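December 12, 2023 – student project, sim bench

Carried on with the bone fragment task. The students want the Franka to pick up the fragment and put it in the black dish, everything in the Kornano room scene. Left the planter where it was in September so runs stay comparable.

Episode cap raised from 300 to 500 steps. Control rate unchanged.
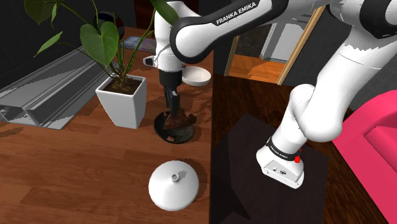 Grasp offset is still measured from the mesh centroid, and that is wrong for a piece with one broad end and a thin shaft. Bautista Gaete has moved it 14 mm towards the broad end. Config saved as Ranach, old one kept.

Approach: fingers fully open, one either side of the broad end, then close. Force limit 40 N for now.
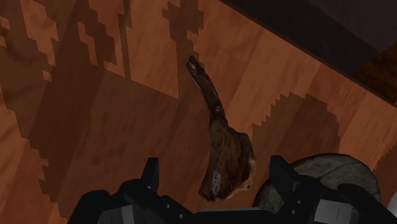
Collision hull for the fragment is too coarse at the broken edge. Try convex decomposition before touching the friction values – changing both at once told us very little last time. 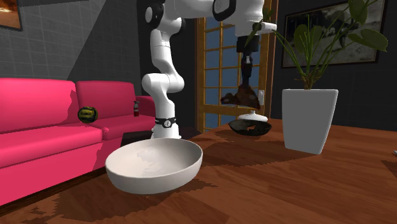
To do: log finger width at every step, add a release height check over the dish, ask the students to write up the Ranach settings. Shadow resolution can wait.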